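Come and be in our documentary (or help us make it)

Hello! I'm Jade Cheetham and I'm making a film about the people who grew up on the Stanier estate, and I need some of you in it. If you lived there, went to school there, worked in the shops on the parade or just spent every summer round at your nan's, please read on, because I'd love to hear from you.

The film is called Herath, after the long road that runs down the middle of the estate. It's my first feature-length documentary. I've made shorts before (one about a lido, one about my uncle's brass band, which you can still find online if you dig), but this one has been in my head since I was at college and now there's a bit of money to do it properly. It will be 100 minutes long if my editor gets her way and a fair bit longer if I get mine.

What I'm after is ordinary life. There were 858 homes on the estate when it was finished, and every one of them had somebody in it with a story about the lifts, or the bonfire, or the winter the boilers packed up. So far I've had 309 replies to my first leaflet, and I've read all of them, some of them twice. Thank you! Lots of you wrote about the seventies and eighties. Hardly anyone wrote about the nineties, so if that was your time, you're right at the top of my list.

I'm looking for:

People to interview on camera. It takes a morning or an afternoon, at your home or at ours, whichever suits. You don't need to be a good talker. I'll send you the sort of thing I'd like to ask beforehand and you can cross out anything you don't fancy.

People to lend photos, home videos, cine film, school reports, letters, anything. We copy it and give it back. If you post it, please ring first so I know to look out for it.

People who'd rather be heard than seen. I need voices for the opening section, and you can do that with your name left out.
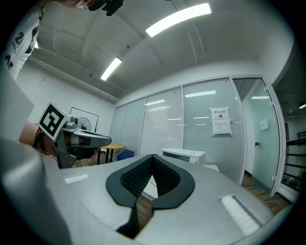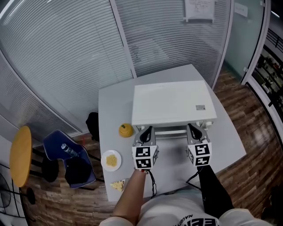

Mandesetti Films, Documentary Department

There's also one paid job going, so if you know somebody who might like it, do pass this on. I need an archive assistant for three days a week, starting in August and running until we finish the edit. You'd be logging what people send in, writing down who is in each photo and who owns it, chasing permission forms, and typing up interviews (there's a lot of typing, I won't pretend otherwise). You'd come out on some of the shoots too, and if you want to learn to record sound I'll happily teach you what I know.

You don't need a film degree. You do need to be tidy with paperwork and nice on the phone, and you need to be patient with people who take a while to get to the point, because that's usually where the good bits are. A driving licence would help but we can work round it. If you've got a link to the estate yourself, please say so in your letter.

Money: anyone who is interviewed gets their travel paid and lunch. We don't pay for interviews, and I'd rather say that now than have you find out on the day. There's a pot of £3,000 for copying old film and tape, so it won't cost you a penny if yours needs specialist work. Pay for the archive job is in the full description, which I'll send to anyone who asks.

You'll be asked to sign a release form before we film. Please read it! You can change your mind at any point up to when we lock the picture, and I'll tell everybody when that's coming. Under-18s need a parent or guardian with them.

We'll show the finished film locally before it goes anywhere else. I've had a good chat with the Gesow, who have said we can have their big screen for an evening, and everyone who takes part gets two seats.

To take part, ring the office between 10am and 4pm and ask for Jade, or fill in the form on our contact page. Tell me your name, roughly when you were on the estate and which block or street. For the archive job, send a CV and one page about yourself, with "Archive" at the top so it doesn't get muddled in with everything else.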